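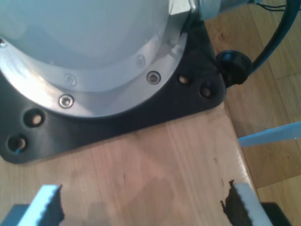 Plondura publishes mounting guideline for small robot arms

2020-01-03 – Plondura has today published a guideline for workshops which use small robot arms on benches and boards. It explains how the base should be fixed, how the cable should be led away, and who may change the gripper fingers.

The text was written together with Jomus and is 3 pages long. Every base must be checked before the first shift, and the result signed by 2 persons.

"Many rules exist for big cells with fences, but small workshops had to guess," says Mareike Oltmanns, head of safety at Plondura. "We wanted a text that one can read standing at the machine."
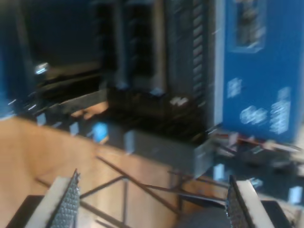 Does the guideline replace the risk assessment?
Each workshop must still make its own risk assessment – the guideline only helps to prepare it.

Press contact: Darren Yeoman, Plondura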